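Chapter 6
A Place for the Pliers

In this chapter you will learn to
sort hand tools by how often you reach for them
lay out a pegboard before you hang anything on it
choose a hook that suits the handle
decide what belongs in a basket

Every household owns a drawer that will not open all the way. Something inside has turned sideways, usually a ladle or a tape measure, and the owner has learned to slide in two fingers and press down. This works for years. It is also how most people store their tools.

The town of Fastville once ran a tool amnesty, in which residents could bring in any hand tool they no longer wanted. By closing time on Saturday the town had collected 1,591 of them. Nearly half were screwdrivers, many of the same size, and a good number had been bought to replace one that was in the house the whole time. The owners had looked in the drawer. The drawer had won.

A pegboard is the usual cure, and it is an old and dull one: a sheet with holes in it, some hooks, and a wall that can take the weight. Its great merit is that it has no bottom. A tool can't sink to the bottom of a pegboard. Its great fault is that it shows the whole room what you own, including the trowel you said you would clean in February.

Beginners tend to hang tools by kind, as a store does. The Brusum method, which we follow in this book, hangs them by reach. Whatever you use weekly goes between your waist and your eyes. Whatever you use once a year goes higher, where you can admire it. A paint roller and a garden trowel may end up as neighbors under this system, and they seem to get along.

Small loose things still need baskets. Use few of them, and put a label on each one before it fills up, while you still know what it is for. A basket marked "misc." is a drawer that has been let out on bail.

Before you read on, take six tools you have used this year and set them on a table. If it takes you more than three minutes to find all six, start with Section 6.1. If it takes an afternoon, start there anyway, but have lunch first.
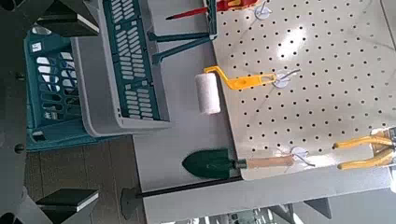
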